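Lenach Open Day Recordings: Data Card

Version 1.2, November 2018
Site: Gremport workshop
Task: two-arm assembly of a white plastic frame with four tubular legs

1. Summary

The set holds 126 recordings made during the open day at Gremport. Two arms work on an upturned frame laid on black cloth. One gripper bears on the frame while the other works at the foot of a leg.

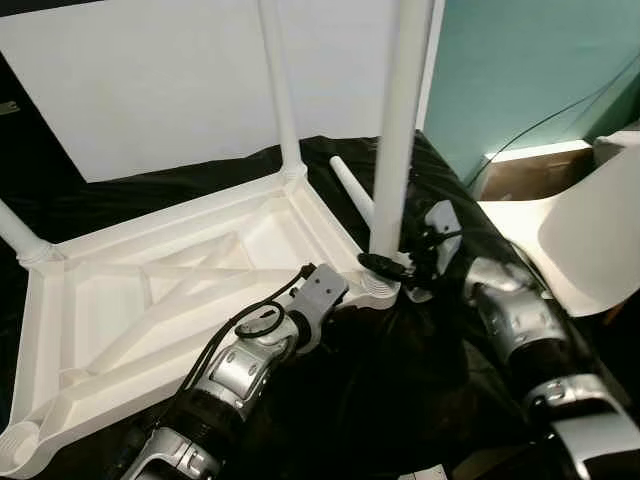
Seija Kallio

Each recording covers one attempt, from the start command to the stop command. Failed attempts are kept and flagged in the index. Visitors could ask for a restart at any time; 16 recordings end this way and carry the flag "restart".

2. Setup

Legs are placed upright in the corner sockets of the frame. Loose legs are laid on the cloth next to it, within reach of the right arm. The pickup order was left to the operator.
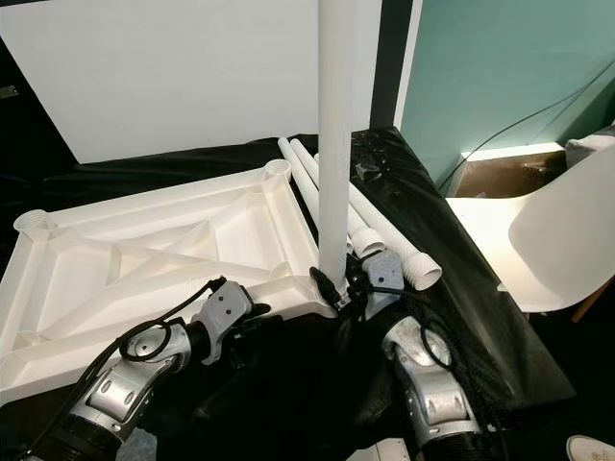
Operators changed every 50 minutes. Eino Manninen ran the first and last shifts. The operator code is the second field of each index line and should be used when splitting the data, or the same hands will appear in both train and test.

3. Known problems

Cables at the wrist can hide the base of a leg. Glare on the black covering upsets simple color thresholds. Joint logs for the Drutangate session were lost in February and are not included.

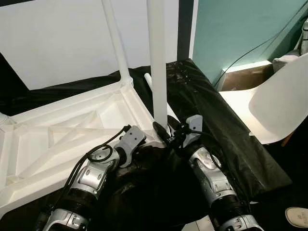

Can the recordings be used without the joint logs?
Video and gripper state are stored separately and load on their own; set joints=none in the loader.

4. Contact

Send corrections to the Kaewkla data desk with the recording number.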